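Forty minutes of bread a day, and why I'm hooked
March 26, 2025

I baked my first loaf of sourdough in August, and it could have held a door open. I ate it anyway, toasted, with so much butter that the bread was mostly there for moral support. The second one was a little better. By the fourth I was standing in the kitchen at 11 at night with my ear next to the crust, listening to it crackle as it cooled, and I thought, oh no, this is going to be my whole personality now.

And it sort of is! I've baked almost every week since then. I wanted to write down where I've landed, partly because a few of you asked after the last post and partly because my notes are spread over the backs of envelopes and one very floury library receipt.

First, the flour. I started with whatever was on sale, and that was fine, really. Then I took the bus out to the Stolleneck mill shop one Saturday and came home with a sack of their whole rye and another of their bread flour, and wow. The rye smells like hay and honey. I feed my starter half and half now, and it gets so lively that I had to move it into a bigger jar. (The old jar is still in the sink. It may be in the sink forever. Starter dries like cement, so rinse yours right away and learn from me.)

Second, the table. I used to mix and shape on the counter next to the stove, all elbows, with the toaster pushed into a corner. What I want now is room. A big, flat, pale surface where I can see how much flour I've thrown down and where the sticky spots are. I have become the kind of person who looks at tabletops everywhere I go and thinks about how many loaves would fit. 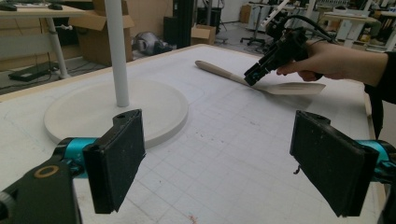

White top, faint gray grid, thin wooden rim. I could shape a lot of dough on that.

A grid would be so handy, by the way. My baguettes come out in all lengths, and one of them last month had to go into the oven diagonally. I've thought about drawing lines on my pastry mat with a marker, but I don't trust the marker.

Now the part I get the most excited about, the folds. I don't knead anymore. I mix everything until there's no dry flour left, cover the bowl, and leave it alone. Then every 30 minutes I wet my hand, grab an edge of the dough, stretch it up and fold it over, turn the bowl, and do it again until I've gone all the way around. I do that 4 times. The first time it's porridge. The second time it's slightly insulted porridge. And then somewhere in the third round it pulls itself together under your fingers and gets smooth and bouncy, and I swear I say "there you are" out loud every single time.

If you add up all the actual work, including washing the bowl, it comes to 40 minutes. The rest is just being in the house. I fold laundry, I answer email, I read. I finished the entire Mekonnen bread book between folds, the one with the orange cover and the long chapter on injera, which made me want to try teff next. Has anyone here done it at home? Please tell me everything, especially what you cook it on!

As for tools, I own fewer than I did in the fall. The fancy dough whisk went to my sister. I kept the plastic scraper, the scale, a razor blade for scoring, and a plain long wooden spoon, which does all my mixing until the dough gets too stiff and I switch to my hand. I love a wooden spoon. It doesn't scratch the bowl, it doesn't clang at six in the morning, and a long handle keeps your knuckles out of the goo.

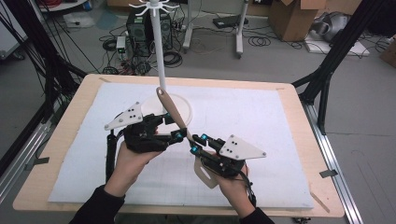

A long wooden spoon, my favorite kind of kitchen tool.

Oil your spoons once in a while, too. I rub mine with a little mineral oil when they start to look thirsty and leave them on a towel overnight. The one I use most has gone dark at the bowl end and has a flat side from years of scraping the same pot, and it fits that pot perfectly now.

Things that haven't worked: baking without preheating the pot (pale, sad), doubling the salt by accident (inedible, even for the butter method), and the walnut loaf from the Sircombe bakery newsletter, which turned my dough purple. The purple is normal, apparently. I'd just have liked a warning, Sircombe! It tasted great, and I'm making it again this weekend with more walnuts and a spoonful of dark honey from the Erow farm stand.

After that I want to try bagels. I've bought the malt syrup already and the jar is enormous, so if you have a bagel recipe you love, put it in the comments and I'll work my way through them.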